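My second winter with the telescope and I've finally split a double star that beat me all last year! Gamma Andromedae, the one everybody calls easy. (It is easy. I was using the wrong eyepiece.) One star is gold, the other a sort of dusty blue, and I stood out in the yard at Drorside grinning at it until my toes went numb.

Loukia Manolakis from the astronomy club says I should log everything, so I dug out my notebook and I'm up to 212 objects, more than 5 pages of which are just me being wrong about galaxies.

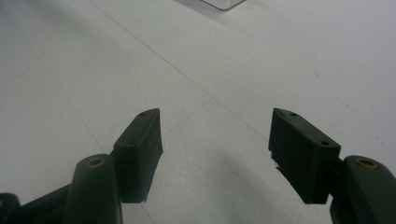

Doubles are great for people like me who live under streetlights. You don't need a black sky, you need steady air, and in December we got a few nights of it. The trick with a close pair is seeing that little sliver of dark between the two stars. With Gamma Andromedae the gap looked as plain to me as the open space between those two green fingers, and then a minute later the air would wobble and I'd be squinting at one fuzzy blob again. I kept bumping up the magnification anyway, all the way to 354, and at that point I was mostly looking at mush. Going back down helped a lot.

Next on my list is Castor, which Vivek Mittal swears he can split with a scope half the size of mine. I believe him, mostly. I also want another go at Rigel, whose companion is so faint beside the main star that I've never been sure I really saw it. If you have a favorite pair for a small scope, leave it in the comments, and tell me what eyepiece you used!
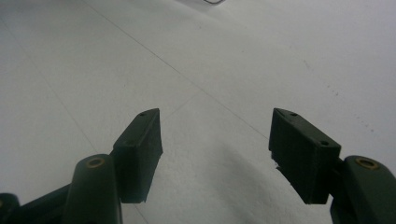
Dark green against a pale floor.

Clouds are rolling in tonight, so the scope stays inside and I'm making soup.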